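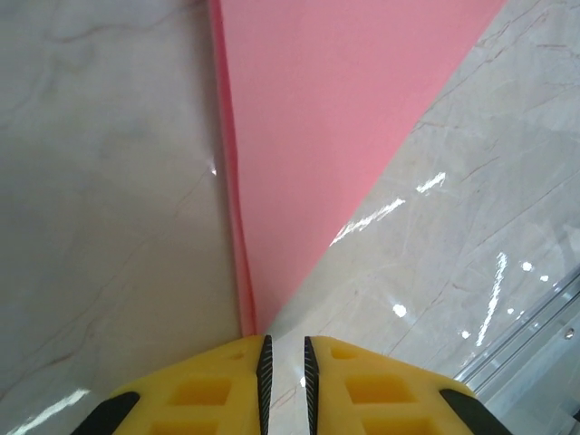
Robot arm paused at Skekard after grip fault

If you dropped in on us at Skekard one afternoon in October and wondered why the workshop was so quiet, well, the arm was off! We've had a bit of a fault, and I promised I'd write it up for everyone who's been asking.

The arm was part way through a run of 300 pick-ups, lifting flat pink sheets off the marble top and setting them down again. It got to number 158 quite happily. Then the fingers closed, the control screen said "held", and the arm swung across with nothing in its grip at all. It did the same on the next go, and on the third it came down far too low and gave the stone a proper knock. I was making tea and heard it from the kitchen.

Ayane Hamada hit the stop button (thank you, Ayane) and the power stayed off for the rest of the day. No one was hurt, and the marble has come through without a chip, which pleased me no end as it's been in the building since 1998 and I'm rather fond of it.

We rang Trullel, who look after the arm for us, and they went through the log with us over the phone. Their best guess is that the grip sensor had drifted, so the arm believed it had hold of something whenever the fingers shut. They also wondered about glare off the polish confusing the camera, but they're less sure of that one.

A new sensor is on order. Until it's fitted we're running at half speed, with somebody standing by the stop button the whole time, and please stay behind the yellow line on the floor when it's moving. That goes for visitors too! The next long run is on hold until Trullel have been out to see it, probably later in the month.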